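Home Organization Basics
Session 2 handout: Long boxes, wraps and desk organizers
Instructor: Flurina Steiner
Monday, August 23, 2021

Welcome back! Last week we emptied a junk drawer and sorted what came out of it. Tonight is one of my favorite sessions in the whole course, the one on awkward shapes. Foil, wrap, parchment, wax paper: all those long thin boxes that never fit the drawer they were bought for, slide off the top of the fridge and end up behind the cereal.

Reading for tonight: pages 2 to 7 of the Donside course booklet. If yours hasn't come yet, share with a neighbor.

1. Borrowing from the office

A wire-mesh desk organizer is a wonderful thing to have in a kitchen. It's light, you can see through the sides, crumbs fall out of it, and it wipes clean in a minute (do the corners with an old toothbrush). The kind shaped like a magazine file can stand upright or lie on its long side, and the same piece does two quite different jobs depending on which way you turn it. Try both before you decide!

For the table exercise, cover your work surface with plain white paper first. You can draw straight onto it, trace around the organizer, mark where each box goes, then carry the paper home and lay it on your own shelf.

Put out one organizer and one box to start with, and leave space between them so you can turn either one.

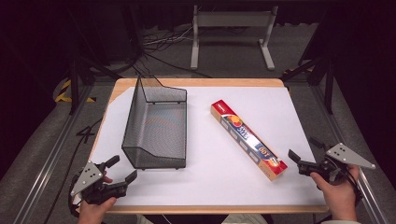 2. Measure before you buy

Write down three numbers for the shelf: width, depth and the height up to the next shelf. Then write down the length of your longest box. That last one is what people forget, and it's the one that decides everything. A box that sticks out past the front of a shelf will catch your sleeve or stop the door from closing.

Arvid Boström brought in his shelf plan last term and had measured the outside of the cabinet. Inside, please! And measure at the hinge side too, where you lose a little.

Cabinet too shallow for the box? Three things to try:
- stand the box on end in an upright file
- lay it corner to corner on the shelf
- move wraps to a deep drawer and give the shelf to something short

3. Which way should the label face?

Toward you, every time. Packaging is made to be read from across a store, so let it do the work for you at home. A wrap box with big lettering down the long face needs no extra label at all, as long as that face is the one on show. The ends are useful too: a bright end cap is easy to pick out when the boxes are stacked lengthwise and the ends are all you can see. 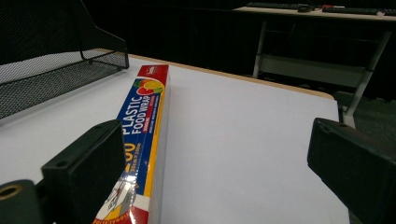
Foil and wrap boxes often come in similar sizes, so if you keep both, put them in the same order each time. I keep wrap on the left and foil on the right, and I can now reach for either one while talking on the phone, which pleases me more than it should.

Watch out for the cutting edge. Some boxes have a metal strip along the opening, and you want that side turned away from the hand that reaches in. Families with small children should go for a high shelf.

4. Practice for next time

Pick one shelf or drawer at home where long boxes live. Take everything out, measure, and make a paper plan at full size. Then put things back by the plan and leave it alone for a week. Bring the paper with your notes on it, including anything that annoyed you. The annoyances are the best part of the discussion!

Marlina Osman has offered to show her pantry plan at the start of the next session, and Ridwan Govindasamy will bring his spare organizers for anyone who wants to borrow one.

The drawer session with dividers has moved to October. Please bring a tape measure and a soft pencil to that one.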